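Plultach Joinery Supply - Shop Newsletter, August 2025

Seasonal movement in glazed doors and frame stock

Most of the calls to the technical desk over the past month have been about the same fault. A door that closed cleanly when it was hung now binds on the latch side, or a panel that was flush has cupped, and the customer wants to know if the stock was bad. In nearly all cases the stock was fine. The moisture content at the time of milling did not match the moisture content the piece settled at later, and the clearances did not allow for the difference. This item covers the basic behavior, the way we measure it at the Vascombe shop, and the changes we made to our own door procedure.

What moves and in which direction

Wood exchanges water vapor with the air until it reaches balance with the humidity of the room. The figure it settles at is called the equilibrium moisture content. Below the fiber saturation point, every gain or loss in moisture changes the dimensions of the board.

The change is very uneven by direction. Along the grain it is small enough to ignore in cabinet work. Across the grain it matters a great deal, and a flatsawn board moves more across its width than a quartersawn board of the same species. A door stile is long but narrow, so its length stays put and its width changes slightly. A wide solid panel set across the same opening changes far more in total, simply by having more cross-grain wood in it.

A frame-and-panel door deals with this by putting most of the opening into a floating panel, or into glass, and keeping the moving parts narrow. The height of the door is then set by the stiles, running with the grain. The width is set by the rails, also running with the grain, plus the widths of the two stiles. Only those stile widths move in any amount worth measuring.

Glazed doors have one further difference. Glass does not respond to humidity at all. The wood around it changes while the pane stays the same size, and the rebate has to absorb the mismatch. If panes are cut tight in dry stock the effect is small. If they are cut tight in damp stock, the frame closes on them through the heating season. A cracked corner pane in a divided door is usually put down to handling. We now check the rebate first.

Measurements from Vascombe

The Vascombe shop has no dehumidification on the rack side. The recorder hung at the end of the stile racks read 64 percent relative humidity for much of the summer. Frame stock comes in from the kiln at 7 percent moisture content and is checked at the receiving door with a pin meter, corrected for species and for temperature.

Stock held in wrap stayed close to the delivery figure. Stock that had been opened and stickered in the rack did not. It climbed steadily, and the thinner pieces climbed faster, so that muntin blanks and stiles from one delivery were no longer at the same reading when they reached the bench. The difference between parts is more of a problem than the overall level. If all parts of a door shrink together by a predictable amount, the allowance is simple arithmetic. If the muntins have taken up moisture and the rails have not, the joints open unevenly and the shoulder lines show it.

The other end of the cycle is the customer's house. Once the heating comes on in November, indoor humidity in our delivery area drops sharply, and we have measured finished doors at 6 percent in occupied rooms. That is drier than the stock was when it left the kiln. A door milled and fitted from opened summer stock therefore has a long way to travel, all of it in the direction of shrinkage. The reverse case, a door milled in late winter and hung in an unconditioned room, has the same distance to go in the other direction and will bind.

Meter practice

A pin meter reads the wettest path between its pins. On a board that has recently been moved from a dry place to a damp one, shallow pins read the surface and overstate the core. Use insulated pins driven to a quarter of the thickness, and take the reading away from the ends.

Pinless meters are quicker and leave no marks, but they average over depth and they need a minimum thickness of material under the plate. Most muntin stock is too thin for them. If a pinless meter is all that is available, clamp several blanks face to face and read through the bundle. Air gaps pull the reading down, so clamp firmly. Do not read across a metal bench top.

Check the species correction every time the job changes. The desk took one call where a full batch was rejected at the customer's end on readings made with the softwood setting left on from an earlier job.

Write the reading on the part in pencil, with the humidity of the room. The second figure is the one people leave off. A moisture content with no room humidity beside it tells you where the board is but gives no hint about where it is going.

Finish does not stop movement

Film finishes slow the exchange of vapor. They do not prevent it. A well-sealed door takes longer to respond to a humid week and may ride out a short one with little change, but over a season it will arrive at the same place as an unsealed door.

We ran a simple comparison on the Bastier sealer, with coated and uncoated offcuts from the same board hung side by side in the rack bay. The coated pieces lagged well behind at first. By the end of the run the two sets were close enough that the meter could not separate them with any confidence. This matches what we would expect from any film-forming product, and is no mark against the Bastier material, which we continue to stock.

The practical point is balance. A door coated on the face and left bare inside will take up moisture faster on the bare side, and it will bow. The same goes for end grain at the top and bottom of the stiles. Coat all surfaces to the same build, including the hinge mortises and the bottom edge. The bottom edge is the one most often missed, and it is hard to reach once the door is hung.

Veneered parts

Several readers asked if veneered frames can be treated as stable. It depends on the core. A fiber or particle core moves less across its width than solid wood and has no preferred direction in the plane of the sheet, though it does thicken when damp. A solid lumber core behaves like solid lumber with a skin on it. On the Pandey order we had both in one set of carcasses, solid-core frames hung on sheet-core sides, and the reveal changed between fitting and final inspection. The remedy was to ease the hinge side. The better remedy would have been to read the core specification before setting the reveal.

Block-pattern and strip-pattern veneers add another detail. Where adjacent pieces have their grain running in different directions, each tries to move on its own line and the joints between them carry the strain. Keep the glue spread even and keep press time to the full schedule.

Revised procedure

The following applies to all glazed doors built at Vascombe from now on.

Keep frame stock in wrap until the job is called. Open only what will be milled for that job.

Cut stiles, rails and muntins from stock opened on the same day, and read every part before joinery. Hold back any part that reads more than 2 percentage points from the rest of the set.

Set pane clearance from the reading, using the table pinned at the glazing bench. Do not set it by feel. Bed the glass in a flexible compound and fix the beads to the wood only, with no pin or adhesive touching the pane.

Set the latch-side reveal for the season. In summer, with stock near shop equilibrium, a tight reveal is acceptable and will open up by winter. In winter, leave it wide. Customers sometimes object to a wide winter reveal, and the delivery sheet now carries a paragraph that explains it.

Assembled doors waiting for finish are to be stood on edge with air on both faces. Doors laid flat on a bench overnight dry from one side only, and we have had to flatten enough of them this year to make this a written rule.

Leave hardware adjustment at mid-travel when the door is fitted. Cup hinges in particular are often run to one end of the screw to get a good line on the day, with nothing left for later.
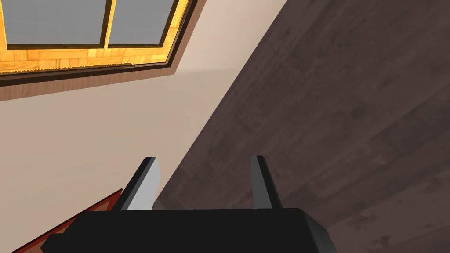
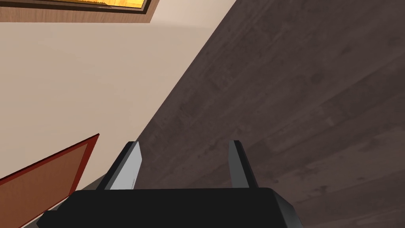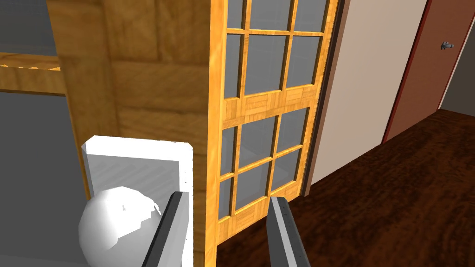 Third picture: glass-paneled cabinet door, with a thicker horizontal rail between the upper and lower sections.

Notes for account holders

The rebate and clearance table is available as a single sheet from the technical desk. It covers the frame species we carry in regular stock, with separate columns for flatsawn and quartersawn material. Ask for the revised version. The earlier one used a wetter winter figure and gives pane clearances that are too small for heated rooms.

Replacement pins for the insulated hammer probe are back in stock, sold in packs of 6. Recorder loans for site readings can be arranged through the same desk. Place the recorder in the room where the piece will stand, away from registers and direct sun, and leave it there for at least 7 days before reading it off.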